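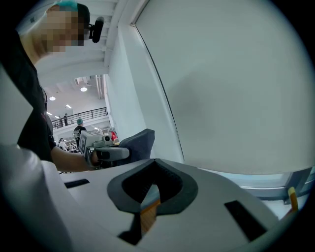
Vesta and the household fire. The public cult of Vesta at Rome had no cult image in its inner room; the hearth itself stood for the goddess. The temple was round, and the fire was kept by the Vestals, who served for thirty years. Dress marked office. The Vestals wore the infula, a woolen band wound about the head, with a short veil, the suffibulum, added at sacrifice. Covering the head at work is still ordinary practice, as with the light blue disposable cap on the person in the black T-shirt, but the Roman band belonged to rank and ritual. Students should keep the two uses apart when reading the sources.

The festival. The Vestalia ran from June 7 to June 15. During this time the inner store of the temple, the penus, was open to married women, who entered barefoot. On June 9 the mills and donkeys were hung with garlands, and bakers kept the day as a holiday. On the last day the temple was swept and the dirt carried away. Public business could resume only after this was done.

The salted meal. The Vestals prepared mola salsa from spelt and salt. It was sprinkled on victims before sacrifice — hence the verb immolare.

Reading for section 10: Ovid, Fasti 6, on the Vestalia. Compare his account of the missing image with his earlier belief that one existed. Note where he gives more than one origin for the same custom.

Written responses (800 words) go to Dewanti Khoo. Late work loses 10 points out of 60.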